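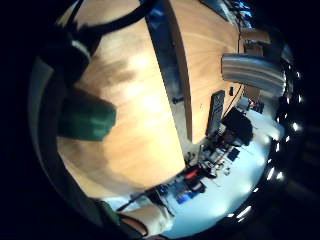 열람실 조명과 읽기 피로의 관계를 한 학기 과제로 잡음. 처음에는 밝기만 재면 끝날 줄 알았는데 자료를 읽을수록 밝기보다 반사 쪽 얘기가 많이 나와서 중간에 방향을 좀 틀었다. 같은 조도라도 책상 면이 어떤 재질인지, 광택이 있는지, 빛이 어느 각도로 들어오는지에 따라 눈이 받는 느낌이 다르다고 함. 밝은 색 나무 상판에 옅은 결이 줄줄이 나 있고 그 한쪽에 허옇고 부드러운 반사가 뜨는 경우, 상판 가장자리 쪽에는 갈색빛 그늘이 얼룩처럼 져 있고. 한 상판 안에서 이 정도로 차이가 나면 책을 어디에 놓느냐가 문제가 된다. 그래서 보고서 제목도 "열람실은 충분히 밝은가"에서 "열람실 책상 위의 빛은 고른가"로 바꿨음.

프로젝트 보고서 (최종 제출본)
과목: 생활환경과 측정
제출일: 2026년 3월 6일

주제를 고른 이유

Birkwood 열람실에서 오래 앉아 있으면 눈이 뻑뻑하다는 말을 자주 들음. 나도 그렇고. 보통은 잠이 모자라서, 화면을 오래 봐서, 공기가 건조해서 그렇다고들 하는데 조명 탓을 하는 사람은 생각보다 적었다. 그런데 시험 기간에 자리를 옮겨 앉아 보면 확실히 편한 자리가 있고 불편한 자리가 있음. 편한 자리는 아침 일찍 다 나간다. 다들 이유는 설명 못 하면서 자리는 귀신같이 고른다는 게 재미있어서 이걸 재 보기로 했다.

원래 계획에는 소음도 같이 넣으려고 했음. 소음이랑 조명을 같이 재서 "좋은 자리 지도"를 만드는 게 처음 제안서 내용. 중간 발표 때 범위가 너무 넓다는 지적을 받고 소음은 뺐다. 지금 생각하면 빼길 잘함. 조명만으로도 시간이 모자랐음.

기본 개념 정리

조도. 어떤 면에 도달하는 빛의 양. 단위는 럭스(lx). 책상 면에 센서를 올려놓고 잰다. 조명 얘기할 때 제일 많이 나오는 숫자가 이거고 측정도 제일 쉬움.

휘도. 어떤 면이 눈에 얼마나 밝게 보이느냐. 조도가 같아도 흰 종이랑 검은 표지는 휘도가 다르다. 사실 눈부심은 조도보다 이쪽이랑 관계가 깊은데 휘도계는 비싸고 학과에서 빌릴 수 있는 장비 목록에도 없었음. 그래서 이번 보고서에서는 휘도를 직접 못 쟀다. 한계 부분에 다시 씀.

균제도. 한 면 안에서 제일 어두운 곳의 조도를 평균 조도로 나눈 값. 일에 가까울수록 고르다는 뜻. 책에 따라 최소를 최대로 나누는 방식도 나오는데 헷갈려서 이 보고서에서는 평균으로 나누는 쪽으로 통일함.

반사 눈부심. 광원을 직접 보는 게 아닌데도 종이나 책상에 비친 빛 때문에 보기 힘든 현상. 광택지 교과서 볼 때 글자가 하얗게 날아가는 그거. 고개를 조금 돌리면 없어지기 때문에 대부분 무의식적으로 자세를 바꿔서 해결한다. 문제는 그 자세로 오래 있으면 목이 아프다는 것.

색온도. 빛이 누렇냐 퍼렇냐. 이번에는 안 다룸. 열람실 천장등이 전부 같은 종류라서 비교할 게 없었다.

측정 장소와 방법

Birkwood 열람실은 한쪽 벽이 창이고 반대쪽은 서가로 막혀 있음. 책상은 창과 나란히 줄을 맞춰 놓여 있고 천장등은 책상 줄과는 상관없이 건물 지을 때 간격 그대로 박혀 있다. 그래서 어떤 책상은 등 바로 밑이고 어떤 책상은 등과 등 사이에 애매하게 걸림. 이 어긋남이 나중에 결과에서 꽤 크게 나온다.

측정 지점은 모두 26곳. 창가 줄, 가운데 줄, 서가 줄에서 골고루 골랐고 각 지점에서 상판 중앙과 앞쪽, 양옆을 따로 쟀음. 앞쪽을 따로 잰 이유는 사람들이 책을 상판 정중앙에 두지 않고 자기 몸 쪽으로 당겨 놓기 때문. 처음엔 중앙만 재다가 이걸 깨닫고 전부 다시 쟀다. 시간 엄청 날림.

조도계는 학과 장비를 빌렸고, 비교용으로 휴대폰 앱 Veverix도 같이 썼음. Veverix는 휴대폰 앞쪽 센서를 이용하는 방식이라 기기마다 값이 다르게 나온다고 해서 처음부터 기준값으로 쓸 생각은 없었다. 다만 다른 학생이 집에서 자기 책상을 재 볼 때는 앱밖에 없을 테니까 얼마나 차이 나는지 알아 두면 쓸모가 있을 것 같아서.

측정은 오전, 오후, 해 진 뒤로 나눠서. 기간은 2주. 사람이 앉아 있는 자리는 방해가 되니까 빈 다음에 쟀고 그래서 시간대가 조금씩 밀린 지점이 있음. 표에는 실제 시각을 적어 두었으니 필요하면 부록 참고.

센서 놓을 때 주의한 점. 내 그림자가 센서 위로 지지 않게 옆으로 비켜서서 읽음. 처음 이틀 정도 값은 그림자 때문에 들쭉날쭉해서 버렸다. 휴대폰도 마찬가지고 오히려 더 심함, 화면을 보려고 고개를 숙이면 머리가 빛을 가림. 그래서 앱은 값 고정 버튼을 누르고 물러난 뒤에 확인하는 식으로 했음.

결과 1: 창가 줄

제일 밝고 제일 변덕스러움. 맑은 날 오후에는 1000럭스를 넘는 지점이 나왔고 구름이 지나가면 금방 뚝 떨어진다. 평균만 보면 아주 좋은 자리. 그런데 균제도로 보면 서가 줄보다 나쁜 시간대가 있음. 창 쪽 절반은 밝고 복도 쪽 절반은 상대적으로 어두워서 노트를 오른쪽에 두느냐 왼쪽에 두느냐에 따라 손 그림자까지 달라진다.

블라인드를 내리면 균제도가 좋아졌음. 대신 조도는 당연히 내려감. 블라인드를 반만 내린 상태가 제일 애매했는데, 내려온 아래쪽 선에 맞춰서 책상 위에 밝은 띠가 생기고 그 띠가 시간이 지나면서 움직인다. 책을 읽다가 문득 눈이 부셔서 보면 띠가 책 위로 올라와 있는 식. 블라인드를 누가 조절하느냐도 문제. 줄 끝에 앉은 사람이 전체를 조절하게 돼 있어서 가운데 앉은 사람은 말을 걸기가 어렵다.

해 진 뒤에는 창가 줄이 오히려 어두운 편이 됨. 천장등이 창 쪽으로는 덜 붙어 있고, 유리가 빛을 되돌려주는 양이 벽보다 적어서 그런 것 같다. 이건 추정이고 따로 확인은 못 함.

결과 2: 가운데 줄

제일 무난. 오전 오후 차이가 작고 해가 져도 크게 안 변함. 등 바로 밑 자리는 약 800럭스까지 나왔다. 숫자만 보면 창가보다 낮지만 하루 종일 비슷하게 유지된다는 점에서는 이쪽이 낫다고 본다.

다만 등 바로 밑이 꼭 좋은 건 아님. 광택이 있는 상판에서는 등이 그대로 비친다. 의자에 똑바로 앉으면 괜찮은데 몸을 앞으로 숙이면 반사가 딱 책 윗부분에 걸리는 자리가 있었음. 이런 자리는 조도 값만 보면 우등생이라 표에서는 전혀 티가 안 난다. 직접 앉아 봐야 앎. 그래서 중간부터는 기록지에 "앉아서 본 느낌" 칸을 새로 만들었는데 앞부분 측정에는 이 칸이 비어 있다. 처음부터 넣을걸.

등과 등 사이에 걸린 자리는 조도가 좀 낮은 대신 반사가 거의 신경 쓰이지 않았음. 개인적으로는 여기가 제일 편했다. 객관적인 근거는 못 됨.

결과 3: 서가 줄

제일 어두움. 예상대로. 그런데 예상 못 한 건 균제도가 꽤 좋았다는 것. 창에서 멀어서 햇빛 영향을 거의 안 받고 천장등만으로 비춰지니까 고르게 어둡다. 어두운데 고른 자리와 밝은데 들쭉날쭉한 자리 중에 뭐가 더 나은가, 이게 이번 보고서에서 제일 오래 고민한 부분.

서가에 바짝 붙은 자리는 책장이 등빛을 막아서 상판 한쪽에 그늘이 진다. 책장 높은 칸에 책이 꽉 차 있느냐 비어 있느냐에 따라서도 조금 달라지는 것 같았는데 차이가 측정 오차랑 비슷해서 결론은 안 냄.

이 줄은 개인 스탠드를 쓰는 사람이 많음. 그래서 다음 항목을 추가했다.

추가 실험: 스탠드

Grandosska에서 나온 Donati 스탠드를 하나 빌려서 서가 줄 자리에 놓고 켠 상태와 끈 상태를 비교함. 갓이 넓적하고 목이 꺾이는 평범한 탁상용. 이걸 고른 특별한 이유는 없고 빌릴 수 있는 게 이거였음.

결과는 좀 뜻밖. 조도는 확 올라가는데 균제도는 확 나빠진다. 스탠드 바로 밑만 밝고 상판 끝은 그대로니까 당연하다면 당연. 갓을 높이 올리고 벽 쪽으로 살짝 돌리면 빛이 퍼져서 좀 나아짐. 대신 이렇게 하면 맞은편 사람 눈에 전구 쪽이 들어갈 수 있다. 열람실처럼 마주 보고 앉는 곳에서는 자기한테 좋은 각도가 남한테는 제일 나쁜 각도가 되기 쉬움.

오른손잡이 기준으로 왼쪽에 두는 게 손 그림자가 덜 진다는 얘기는 책에서도 봤고 해 봐도 그랬음. 왼손잡이는 반대로. 근데 열람실 콘센트가 전부 한쪽에만 있어서 실제로는 선택권이 없는 경우가 많다. 콘센트 위치가 조명 환경을 정해 버리는 셈인데 이건 설계 단계 얘기라 우리가 어쩔 수 있는 부분은 아님.

스탠드를 켤 때 천장등 밑에서 켜느냐 어두운 데서 켜느냐도 느낌이 다름. 주변이 어두운데 책만 밝으면 고개를 들 때마다 눈이 다시 적응해야 한다. 밤에 방 불 끄고 스탠드만 켜고 공부하는 습관이 왜 안 좋다고 하는지 숫자로 보니까 좀 이해가 됐음.

앱과 조도계 비교

Veverix 값은 전체적으로 조도계보다 낮게 나옴. 밝은 곳에서 차이가 더 컸고 어두운 곳에서는 그럭저럭 비슷했다. 특히 창가처럼 빛이 옆에서 들어오는 자리에서는 휴대폰을 어느 방향으로 돌려 놓느냐에 따라 값이 확 바뀜. 조도계는 흰 반구가 덮여 있어서 옆에서 오는 빛도 어느 정도 받아 주는데 휴대폰 센서는 그게 없으니까.

그래서 앱은 절대값을 믿기보다 같은 기기로 여기저기 재서 어디가 더 밝은지 비교하는 용도로는 쓸 만하다는 정도로 정리함. 자기 방 책상에서 상판 중앙과 구석을 비교한다든가. 다른 사람 휴대폰 값과 비교하는 건 의미 없음.

화면 보호 필름이나 케이스가 센서를 살짝 가리는 경우도 있었다. 필름 떼고 다시 재 보려다가 필름이 아까워서 안 함. 이건 다음에.

설문

측정만으로는 편한지 불편한지를 알 수 없어서 짧은 설문도 돌림. 문항은 자주 앉는 줄, 그 줄을 고르는 이유, 눈이 피로한 시간대, 스탠드 사용 여부. 답이 생각보다 적게 모여서 통계 처리는 하지 않았고 자유 서술만 정리했음.

자주 나온 답. 창가는 기분이 좋아서 앉는다. 밝아서가 아니라 밖이 보여서. 가운데는 그냥 빈자리라서. 서가 줄은 사람이 덜 지나다녀서. 조명을 이유로 고른다는 답은 거의 없었고 대신 "오래 앉으면 머리가 아픈 자리"를 피한다는 답이 있었는데 그게 어디냐고 묻는 문항을 안 만들어 놓음. 설문 설계할 때 한 번만 시험 삼아 돌려 봤어도 알았을 텐데.

눈이 피로한 시간대는 오후 늦게가 많았음. 햇빛이 줄고 천장등만 남는 시간이랑 겹치긴 하는데 그 시간이면 원래 누구나 피곤하니까 조명 때문이라고 말하기는 어렵다.

고찰

처음 질문은 열람실 책상 위의 빛이 고른가였고, 답은 줄마다 다르다. 창가는 밝지만 시간에 따라 움직이고, 가운데는 안정적이지만 일부 자리에서 반사가 거슬리고, 서가 쪽은 고르지만 어둡다. 한 가지 숫자로 자리에 순위를 매기려던 처음 계획은 포기했음.

조도 하나만 보고 "기준 이상이니 문제 없음"이라고 적는 방식은 한계가 있다고 생각함. 같은 값이 나온 두 자리에 앉아 보면 전혀 다르게 느껴지는 경우가 여러 번 있었고 그 차이는 대부분 상판의 광택과 앉은 각도에서 왔다. 천장등을 바꾸는 건 돈이 많이 들지만 책상을 손 한 뼘 옮기거나 무광 깔개를 까는 건 당장 할 수 있다. 종이 한 장을 깔고 비교해 봤는데 그것만으로도 등이 비치는 건 없어졌음. 다만 깔개가 너무 희면 그것대로 밝아서, 약간 회색이나 연한 베이지 쪽이 무난할 것 같다. 색별 비교는 못 해 봄.

책상 배치와 천장등 간격이 어긋나 있는 문제는 방학 때 책상 줄을 조금만 밀어도 해결될 수 있다. 줄 전체를 등과 등 사이로 맞추면 반사는 줄고 조도는 조금 손해. 어느 쪽이 나은지는 시험 삼아 한 줄만 옮겨 보고 물어보는 게 맞을 듯.

한계

휘도를 못 잰 것. 제일 큼. 반사 눈부심 얘기를 이만큼 해 놓고 정작 그걸 나타내는 값이 없다. 느낌 칸에 적은 내용이 전부 내 눈 기준이라 다른 사람은 다르게 느낄 수 있음. 나는 안경을 쓰고 렌즈에 비치는 빛도 있어서 더 예민하게 적었을 가능성이 있다.

계절. 겨울에서 초봄으로 넘어가는 시기에만 쟀다. 해가 높은 6월에는 창가 줄 결과가 많이 다를 것. 햇빛이 덜 깊이 들어오니까 가운데 줄 영향도 줄어들 수 있고. 가능하면 6월에 같은 지점을 다시 재서 붙이고 싶음.

날씨. 맑은 날과 흐린 날 수를 못 맞춤. 흐린 날이 더 많았음.

천장등 상태. 오래된 등과 새로 간 등이 섞여 있는 것 같은데 교체 기록을 못 구했다. 등 하나가 깜빡이는 자리는 측정에서 뺐음.

앞부분 측정에서 앞쪽 지점을 늦게 추가한 탓에 일부 자리는 중앙과 앞쪽을 다른 날 쟀다. 부록 표에 별표로 표시해 둠.

제안

가운데 줄에서 반사가 심한 자리에는 무광 깔개를 먼저 놓아 보기.
창가 블라인드는 칸별로 따로 조절할 수 있게. 안 되면 반만 내리지 말고 다 내리거나 다 올리기.
서가 줄에 개인 스탠드를 쓸 때는 갓을 높이고 맞은편에서 한 번 확인하기.
콘센트는... 멀티탭이라도 반대쪽에 하나.
책상 줄 옮기기는 한 줄만 먼저.

작업하면서 느낀 점

재는 것보다 재기 전에 뭘 잴지 정하는 데 시간이 훨씬 많이 들었다. 기록지를 중간에 바꾼 게 제일 후회됨. 앞뒤 형식이 달라서 정리할 때 손으로 다시 옮겨 적었고 그 과정에서 숫자 몇 개를 잘못 옮겨서 또 고쳤다. 다음에 비슷한 과제를 하는 사람이 있으면 첫날은 아무것도 재지 말고 그냥 앉아서 책을 읽어 보라고 하고 싶음. 어디가 불편한지 먼저 알고 재는 거랑 모르고 재는 거랑 다르다.

그리고 이 과제 이후로 카페에 가도 천장부터 본다. 등 밑에는 잘 안 앉게 됬음.

부록
측정 지점 배치도, 시간대별 조도 표, 설문 문항 원본은 별도 파일로 제출함. 배치도에서 서가 줄 끝 두 자리는 번호가 서로 바뀌어 있으니 표 쪽 번호를 기준으로 봐 주세요. 고쳐서 다시 내려고 했는데 제출 마감이 먼저 와서 그대로 첨부합니다.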